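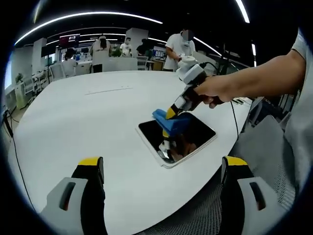 4. Animer un débat avec Sesance

Sesance minute les prises de parole sur les sujets qui fâchent : laïcité à l'école, liberté d'expression à l'université, écriture inclusive. L'application ne tranche rien, ce qui déçoit toujours un camp. Posez la tablette à plat au milieu d'une table blanche aux bords arrondis, personne n'y préside.

1. Ouvrez une séance et saisissez la motion (535 signes maximum, indignation comprise).
2. Désignez 2 orateurs par camp.
3. Cochez « Définitions ». Chaque camp définit ses termes avant de s'en servir – comptez 17 minutes pour le mot « racisme ».
4. Appuyez sur Démarrer.

Note : le compteur d'étiquettes relève « facho », « wokiste » et leurs variantes. La liste, établie par Sewwandi Akanda, compte 3 000 entrées et s'allonge à chaque élection.

Attention : ne désactivez pas le chronomètre en cours de séance. Au lycée Mendes, l'exposé liminaire s'est prolongé jusqu'à la fermeture des grilles.

5. Pour exporter le compte rendu, voir la section 5, « Archives ».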